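作業台にガムテープを貼ることについて

三脚は脚から買うな、台から考えろ、というのが最近のわたしの持論です。いきなり何の話だと思われそうですが、まあ聞いてください。

三脚って、立てているときより、畳んで横にしている時間のほうがずっと長いんですよね。ネジを締め直すのも、雲台をいじるのも、だいたい台の上に寝かせてやる。そうすると白い天板なんて、すぐ傷だらけになるわけです。

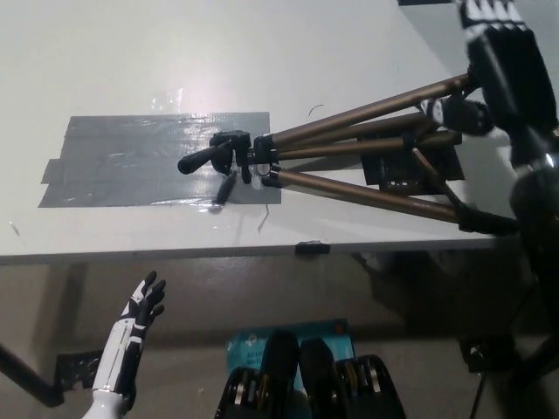

で、わたしは断然「ガムテープをべたっと貼る派」です。グレーの布っぽいやつを何枚か重ねて、雲台が当たるあたりに四角く。見た目は正直ひどい。端はギザギザだし、シワも寄るし、照明の下だとやたらテカります。でも、これがいいんですよ!

以前はちゃんとしたマットを使っていました。Porkiaの作業マット、2000円。きれいだったなあ(過去形)。ノブの角で引っかけて穴をあけてしまい、それがショックで、しばらく三脚に触るのもおっくうになりました。道具を守るためのものに気を遣うって、なんだか変じゃないですか。

テープなら、破れたら上からもう一枚。気持ちがラクなんです。

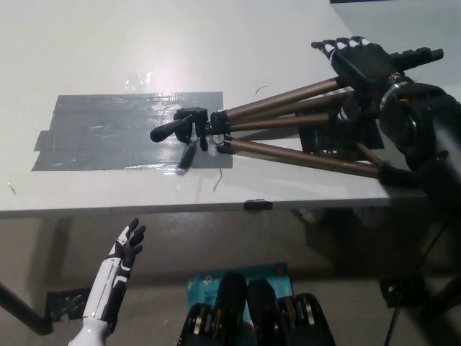

カテゴリ:道具と作業台

反対意見があるのも知っています。Stotmontの工作室に通っていたころは「天板に直貼りなんてありえない」と叱られました。はがすとき糊が残るだろう、と。それはそのとおりで、わたしも一度、朝から14時までかけて糊をこすり落としたことがあります。あれはつらかった……。

でも、そもそもはがさなければいいのでは?とも思うんです。台って、眺める家具じゃなくて使う道具でしょう。まな板の包丁跡をいちいち気にする人はあまりいないのに、机になると急にみんな神経質になる。あれが不思議で。
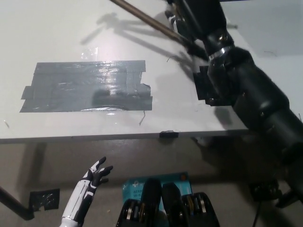 それから、台の上の細かいものについても言わせてください。針金の切れ端とか、透明な何かのかけらとか、作業していると必ず出てきますよね。わたしはこれを、その場では片づけません。手を止めるたびに集中が切れるので、終わってから手ぼうきで一気にやります。掃除は最後に一回、これで十分。

ただし棒ものだけは別です。丸棒みたいに長いものは転がるし、落ちると足に当たって痛い。あれは使ったらすぐ壁ぎわに立てる派です。ここは譲れません。

テープ派のみなさん、いたらコメントで教えてください。マット派の言い分も、怒らずに読みます。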